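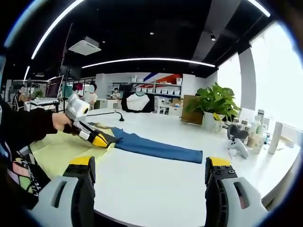
Selau has published a code of practice for people who record handling tasks with hand-held grippers for use in training robots. The code is called the Garside Code and can be used free of charge by any laboratory, workshop or small firm. It sets out how a recording station should be laid out, how long one person should work at it, what must be written down about each session and what has to be done about people who appear in the recordings. Cloth folding is the first task covered in full. A blue garment folded into a long flat strip, with one gripper pressing on its edge, is the kind of moment the code asks operators to record slowly and without letting go early. The bottles, headphones and game controller along the side of the same table fall under a separate section on nearby objects, which may stay within view provided they are outside the marked working area and are listed in the session record.

The code was drafted by Selau with two partners, Dallero and Skumero. Dallero runs recording rooms and supplied the working procedures that the first draft was built on. Skumero checks recorded material before it is used for training and wrote the section on rejecting and repeating sessions.

Wian Pretorius, who led the drafting at Selau, said: "Most rooms already have rules of this sort, but they are kept in someone's head or on a sheet by the door. When two rooms share their recordings, the differences start to matter. We wanted one document that a new operator could read in a morning and that a site manager could check against."

The draft was tested on 2,006 recorded sessions. Reviewers at Skumero marked each session against the draft rules and sent queries back to the rooms. The wording on grip and release was changed twice as a result. An earlier rule that called for a bare table was dropped, as homes and offices are seldom laid out like that and the rule made the recordings less useful.

Main requirements

Operators may record for no more than two hours in a shift, with a break of 15 minutes after the first hour. Time spent setting up or checking equipment does not count towards the limit. An operator who reports wrist, elbow or shoulder pain must stop and may not return to recording that day.

The working area must be marked out and must be at least 600 mm from front to back. Cables may cross the table but must not pass under the item being handled. Cables that hang below the table must be kept clear of walkways and of the operator's feet.

Each gripper must be checked before the first session of the day. The check covers finger pads, tips, bolts and the camera mounting. Worn pads are to be replaced in pairs, and the change is to be entered in the session record. 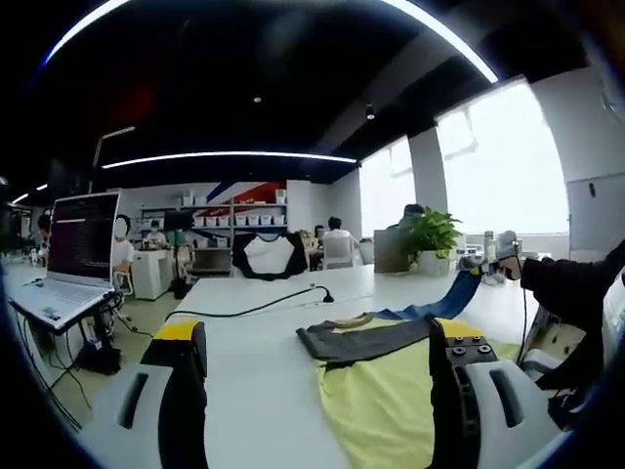
Garments on a recording table, with a laptop on a stand at the left.

Faces of operators and of anyone else in the room must be obscured before recordings leave the site. The code applies this to people at distant desks as well as to those at the table. Visitors must be told on arrival that recording takes place and must be offered a route or seat out of view.

Sessions in which the operator drops an item, folds it wrongly or starts again are to be kept and labelled. They may be deleted only if a person's privacy is affected or the file is damaged. Each deletion needs a reason and the name of the person who approved it.

Timing and use

The code takes effect in February. Rooms run by Dallero will work to it from that date. Sessions recorded earlier do not have to be repeated, but they must be labelled as made before the code when they are passed to another organisation.

Use of the code is voluntary and there is no certificate. Sites that say they follow it are asked to publish a short statement naming any section they have left out. Selau will keep a list of these statements and will remove a site's entry on request.

The code does not cover robots working next to people, or the safety of powered robot arms. Sites that use such equipment must continue to follow the law and the machinery standards that apply to them.

Comments on the first edition can be sent to Selau by post or through the contact form on its website. Further sections, on kitchen items and on packing boxes, are being drafted. Selau will hold an open question session on a Thursday after the code takes effect, and details will be sent to everyone who has requested a copy.

Ends

Media enquiries: Wian Pretorius, Selau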